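Cajas grandes para piezas pequeñas: lo que funciona y lo que se repite por costumbre

Consejos de taller y trastero, actualizado el 2022-08-08

Cada vez que alguien publica una lista de trucos para ordenar, el primero es comprar cajas. Y yo desconfío.

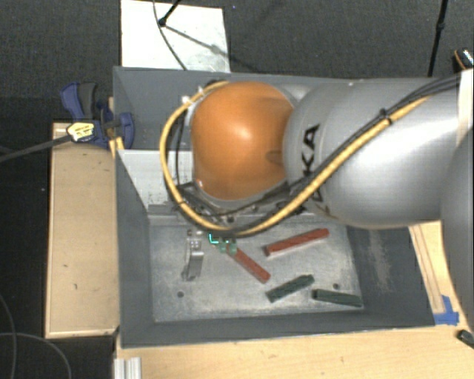

Llevo bastante tiempo guardando bloques de construcción, tacos de madera, topes y demás menudencias en cubos de toda clase, y la mayoría de los consejos que circulan no aguantan un mes de uso. Van los que he probado, con lo que me parece cada uno.

El cubo hondo de paredes altas. Lo recomiendan para todo. A mí me convence para cuatro cosas sueltas que se cogen a menudo, y para poco más. Si las paredes son inclinadas, las piezas acaban juntándose en el fondo, que es lo que uno quiere; si además el cubo es gris oscuro, las piezas verde oscuro se pierden de vista en cuanto hay sombra. El rojo se encuentra a la primera. Antes de gastar dinero en etiquetas, mire de qué color es el fondo.

Poner una chapa en el fondo. Este sí lo mantengo, con reservas. Una chapa metálica clara hace que se distingan mejor las piezas y aguanta golpes que un plástico fino no aguanta. Ahora bien, se raya, y se raya pronto. Quien le prometa un metal que «queda como nuevo» le está vendiendo algo. Las rayas no molestan para nada práctico, así que yo no perdería una tarde puliéndolas. Si la chapa tiene agujeros, compruebe que son menores que la pieza más pequeña que vaya a guardar. Parece una obviedad y he tenido que levantar la mía dos veces para recuperar tornillos.

Bicarbonato con vinagre para las marcas de roce. No. Hace espuma, entretiene, y la marca sigue ahí. En un cubo oscuro las rozaduras claras suelen ser desgaste del propio material, y lo desgastado no se limpia. Paño húmedo, una gota de jabón de platos, secar. Si después de eso sigue la mancha blanquecina, conviva con ella.

Los aerosoles «renovadores». Probé el de Trevton y otro de Hiltar que me dejó un vecino. Durante una tarde el cubo brilla mucho. Luego se le pega el polvo y las piezas salen pringosas, cosa que en juguetes no me hace ninguna gracia. Si alguien ha tenido mejor suerte, que me lo cuente, pero con fotos de un mes después y no del mismo día.

Separadores. Selim Güler me escribió en mayo para defender los paneles metidos de canto, que dejan una zona aparte sin necesidad de otra caja. Le hice caso a medias. Funciona si el panel encaja justo; si baila, se tumba encima de las piezas y hay que sacarlo todo. El juego de Virham que venden para esto no encajó en ninguno de mis cubos, pese a lo de «medida universal». Un recorte propio sale mejor.

Clasificar por color o por tamaño. Las guías bonitas dicen color. Queda bien en la estantería, y hasta ahí. Cuando busco un bloque largo, lo que necesito es que los largos estén juntos, y me da igual que sean rojos o verdes. Con pocas piezas no clasifique nada: mezcladas en el fondo se ven todas.

La regla de las 100 piezas por caja. La he leído en varios sitios y no sé de dónde sale. Con piezas gordas, 100 es una barbaridad; con arandelas, se queda corta. Un conocido presume de tener 3000 en un solo arcón y tarda más en encontrar una que en ir a comprarla. Mi límite es más tosco: si hay que meter el brazo hasta el codo y remover, sobra la mitad.

Cables en la zona de trabajo. Júntelos con una brida y corte la punta sobrante, que engancha mangas. Las de velcro de Karabulut me duraron 9 semanas antes de perder agarre. Las de plástico corrientes siguen puestas. Deje holgura en todo lo que tenga que doblarse, aunque el lazo quede feo.

Queda pendiente el asunto de las tapas. Tengo tres modelos a prueba y de momento dos cierran mal.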